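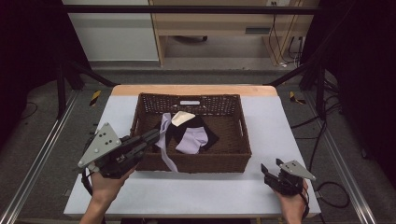
Manninen Handling Laboratory — Safety and Visits Office

Pre-Visit Inspection Checklist, Open Day Demonstration: Laundry Handling with Hand-Held Grippers
Site: Estside building, ground floor
Inspection date: April 16, 2018
Status: Passed with comments. Two items to be closed before doors open.

This checklist covers the demonstration station only. The entrance, the coat area and the Skemon display are on the general site form. Comments are entered under the item they refer to and remain on file until the December review.

SECTION A. WORK AREA

A1. Table stable, top clean, no sharp edges. PASS
Comment: The pale wooden band along the far edge of the white top was checked by hand for splinters. None found.

A2. Frame upright and all joints tight. PASS
Comment: Crossbar, posts and diagonal struts checked with a hand wrench. The frame is black and stands close to black curtains. Presenters shall point it out to each group before anyone steps forward.

A3. Floor rails secure. PASS
Comment: The aluminum rails on the left and right are a trip hazard. Visitors are not to step over them at any time.

A4. Floor markers in place and legible. PASS
Comment: Yellow-and-black markers are present behind both back corners of the table. Replace any marker that lifts or curls.

A5. Curtains clear of walking paths. PASS
Comment: Hems must stay off the visitor path.

SECTION B. CABLES AND POWER

B1. Gripper cables free of cuts and kinks. PASS
Comment: Each cable hangs below the gripper it serves. The presenter should have enough slack to reach the basket without pulling.

B2. Floor cables routed and covered. OPEN
Comment: Cables lie in loose coils on the right side, between the post and the rail. Fit a cable cover or tie them back against the post. Stock is held at the Grelgate store.

B3. Cables at the rear desk secured. OPEN
Comment: The bundle to the right of the desk runs down to the floor and should be clipped to the wall. Move the office chair away before this work begins.

SECTION C. GRIPPERS

C1. Fingers move freely and close evenly. PASS
Comment: Both units tested empty and then on a folded towel.

C2. Marker plates firmly mounted. PASS
Comment: The gray plates have corners at hand height. Visitors who try a gripper shall be shown how to hold it with the plate facing away from the body.

C3. Pinch hazard notice on display. PASS
Comment: Visitors under 6 may watch but may not handle the equipment.

SECTION D. BASKET AND GARMENTS

D1. Basket sound, no broken wicker. PASS
Comment: Both handle openings and the rim were checked for loose ends.

D2. Garments free of pins and hard fasteners. PASS
Comment: The long lavender strap can hang over the front rim and down toward the table. It may stay in the demonstration — presenters should lift it clear before moving the basket.

SECTION E. VISITORS

E1. Group size limit posted. PASS
Comment: The limit is 40 persons in the room and 2 at the table with the presenter.

E2. Exit route clear and lit. PASS

Items B2 and B3 are to be signed off on this form by the duty inspector.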